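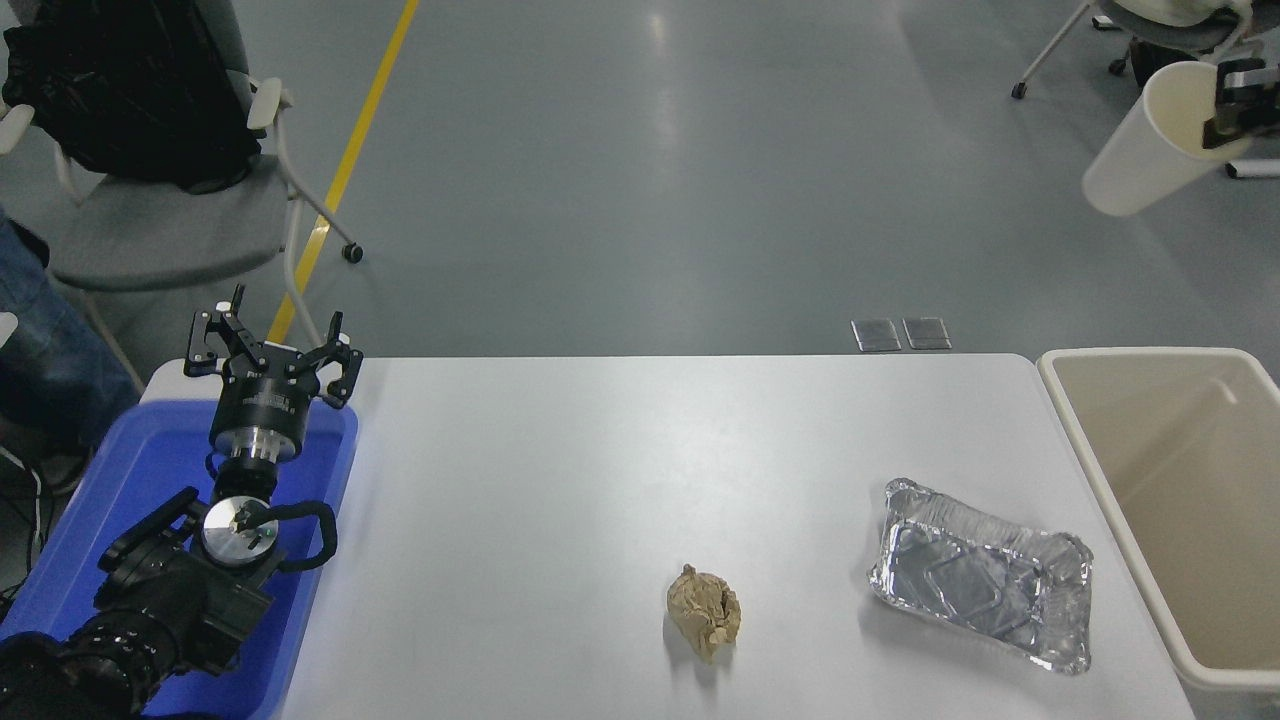

흰 테이블과 파란 트레이, 오른쪽은 휴지통

작업실 바닥 재도장 vs 데코타일, 고민입니다

회색양말
2월 14일 일요일
Plinero 2층에 105제곱미터짜리 작업실을 쓰고 있습니다. 3월 재계약 전에 바닥을 정리하려고 합니다. 지금 바닥은 전 임차인이 칠한 도장인데 문 앞과 싱크대 쪽이 벗겨졌습니다. 견적은 두 군데서 받았습니다. 전체를 갈아내고 다시 칠하는 쪽이 470만 원, 위에 데코타일을 덮는 쪽이 그보다 조금 쌉니다. 집주인은 원상복구만 되면 어느 쪽이든 상관없다고 합니다. 짐을 빼는 기간은 도장이 더 깁니다. 써보신 분들 의견 부탁드립니다.

문턱없음
원상복구 조건이면 타일은 접착제 제거 비용까지 넣고 비교하세요. 저는 나갈 때 철거비만 200만 원 냈습니다.

반죽하는밤
저는 타일에 한 표. 도장은 냄새가 오래 갑니다. 1월에 했더니 창문을 열어둘 수가 없어서 일주일 넘게 고생했어요. 타일은 이틀 만에 끝났고 찍힌 데만 한 장씩 갈면 됩니다.

문턱없음
한 장씩 간다는 건 같은 제품이 남아 있을 때 얘기죠. 제가 쓰던 Golob 타일은 단종돼서 비슷한 색으로 때웠는데 티가 많이 났습니다.

반죽하는밤
그래서 처음에 여분을 한 상자 사두는 겁니다. 업자한테 말하면 같이 넣어줍니다.

회색양말
여분은 생각을 못 했네요. 한 가지 더 여쭙니다. 의자가 거의 다 바퀴 달린 제품이라 하루 종일 굴러다닙니다. 타일 이음매가 버틸지, 도장이면 바퀴 자국이 남을지 궁금합니다. 바닥 색은 지금처럼 회색으로 갈 생각이고 통로에는 선을 그을 예정입니다. 광택은 아직 못 정했습니다. 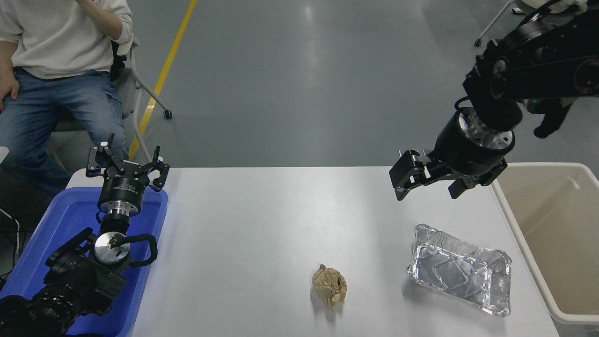

세탁소옆집
광택은 줄이는 게 좋습니다. 유광은 바퀴 자국이나 발자국이 그대로 보여서 청소를 자주 하게 됩니다. 저희는 반광으로 다시 칠하고 나서 물걸레질이 주 1회로 줄었습니다. 바퀴는 우레탄으로 바꾸세요. 싼 플라스틱 바퀴는 모래알이 박혀서 바닥을 긁습니다. Zurka에서 의자 한 개분에 700원씩 더 주고 축 굵은 걸로 주문했는데 아직 괜찮습니다.

반죽하는밤
반광이 청소가 쉽다는 건 동의 못 하겠습니다. 저희는 오히려 표면이 거칠어서 커피 얼룩이 안 지워졌어요. 자국이 보이더라도 유광이 닦기는 편합니다.

세탁소옆집
그건 상도 마감이 얇아서 그럴 겁니다. 몇 번 올렸는지 확인해 보셨나요?

반죽하는밤
한 번이요. 견적서에 그렇게 적혀 있었습니다.

세탁소옆집
그럼 광택 문제라고 보긴 어렵네요. 보통 두 번 올려달라고 합니다.

문턱없음
선은 테이프 말고 페인트로 하세요. 테이프는 바퀴가 지나가면 가장자리부터 말려 올라옵니다. 기존 도장이 어디까지 떴는지도 먼저 두드려 보시고요. 속이 빈 소리가 나는 부분이 넓으면 타일을 덮어도 같이 들뜹니다.

회색양말
방금 두드려 봤는데 싱크대 쪽은 전부 빈 소리가 납니다. 문 앞은 벗겨진 데만 그렇습니다. 재도장으로 기울었고, Flullmont 쪽 업체에 상도 두 번 조건으로 견적을 다시 요청했습니다. 금액 나오면 여기 올리겠습니다.

반죽하는밤
칠하는 주에 비 예보 있는지도 보세요. 습하면 마르는 데 오래 걸립니다.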